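Perception and Hand Control for Low Reaching
Project report, Akihiko Hirano

1. Goal

The project was to write the software that lets a robot with a three-fingered hand reach down near floor level without hitting nearby objects. The arm and hand already had working joint controllers. My part covered the wrist camera pipeline, the planner settings and a small logging tool called Sakilell.

2. Software setup

The code is split into four processes. The camera process publishes images with a timestamp. The perception process, Cendlow, labels each pixel as floor, own body or obstacle. The planner takes those labels and returns a path for the wrist, and the controller follows the path and reports joint error. I kept the processes separate so that one could be restarted while the others kept running.

Most of the early trouble was with the "own body" label. A wrist camera sees a lot of the robot it is attached to, and the first version of Cendlow marked the fingers as obstacles. The planner then refused to move. A fixed mask fixed this for one hand pose only.
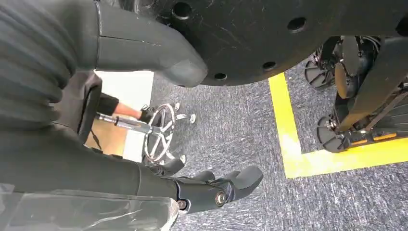
The second version draws the mask from the joint angles. It takes the latest hand and forearm pose, projects a simple model of each link into the image and grows the outline by a few pixels. Soft coverings are still a problem – folds move in ways the joint angles do not show – so the forearm gets a wider margin than the fingers.

3. Data and training

Sakilell saved 3,953 labeled images. I held back 400 for testing and used the rest for training. The test images were picked by recording session, so that nearly identical images could not end up on both sides of the split. My first split was random and gave scores that were too good.

Floor tape was labeled as floor. Shiny metal was the hardest class to label by hand, and I went through those images twice in November.

4. Planner tests

I ran 80 reaches with the fixed mask and 80 with the pose-based mask, using the same start poses and targets. The fixed mask caused frequent stops when the fingers closed. With the pose-based mask most of those stops went away. The stops that remained came mainly from late joint messages, where the mask was drawn for a pose the hand had already left.

5. Remaining work

The timestamps should be matched before the mask is drawn. At the moment Cendlow uses whichever joint message arrived last. I would also like to slow the wrist down when the obstacle label flickers – the planner now treats one bad image the same as ten. The config files for both mask versions are in the project folder, along with the Sakilell export script.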